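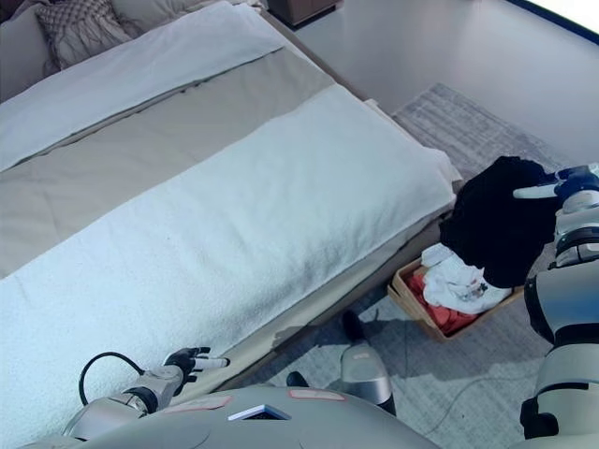 Altmont Guest House, Housekeeping Team

How to wash and dry bath towels

Bath towels go flat and stiff when they get too much detergent and too little room. Follow these steps for every load of white towels.

Sort first. Keep towels apart from sheets, and pull out any with makeup or sunscreen marks. Treat the marks with dish soap and leave them for an hour before washing.

Fill the drum no more than 3/4 full. Use half the detergent listed on the box. Do not use fabric softener, as it coats the loops and the towel stops soaking up water.

Wash on warm. Once a month, run the load a second time with one cup of white vinegar and no detergent.

Shake each towel hard before it goes in the dryer. Dry on medium and stop the machine halfway through to shake them again. Check the hems, which dry last.

Fold in thirds the long way, then in half twice. Put clean towels at the bottom of the stack so the older ones get used first.

Gray or thin towels go in the rag bin by the back stairs. Write the number on the sheet inside the linen closet door. Tracey Sugden places the next order in March, so please have your counts in before then.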